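I have been promising a post on the lighting experiments since March, and my sister (hi!) has started asking whether I still have a blog, so let me finally get to it.

Some of you will remember that Gun-woo Pyo and I have been teaching a policy to do simple two-handed tabletop jobs by showing it how, with a pair of hand-held grippers, over and over until our wrists complain. Our first batch was 300 demonstrations, every one of them under nice even ceiling lights, and the policy we trained on it, which we named Flarkar for reasons lost to a very long lunch, did just fine until we turned the lights down. Then it reached for shadows. I felt a little sorry for it!

Gun-woo's idea was to leave the network completely alone and change the room. So we recorded 13 more sessions in the dark with one small lamp, moving the lamp between sessions and keeping everything else as plain as we could manage. We mixed those in with the old data, retrained, and called the new one Genenia. Out of 13 dim-light trials it finished 11, where Flarkar had finished two. I know, I know, it's a small test, and I wouldn't hang a paper on it yet. But I did a little dance in the hallway all the same.

I still don't understand the two failures. Both came with the lamp on the right, and Gun-woo suspects the glare while I lean toward the long shadows the jaws throw. We'll be arguing about that over noodles for a while, I think, and I'd love to hear from anyone who has tried something similar with a lamp that moves during the recording.

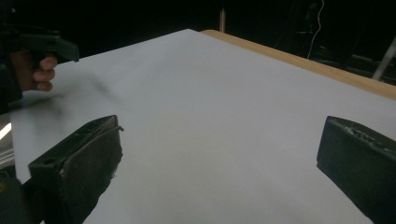
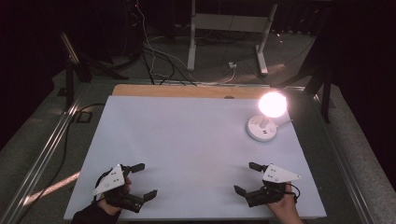
Hand-held grippers over the white work surface, with the room kept dark.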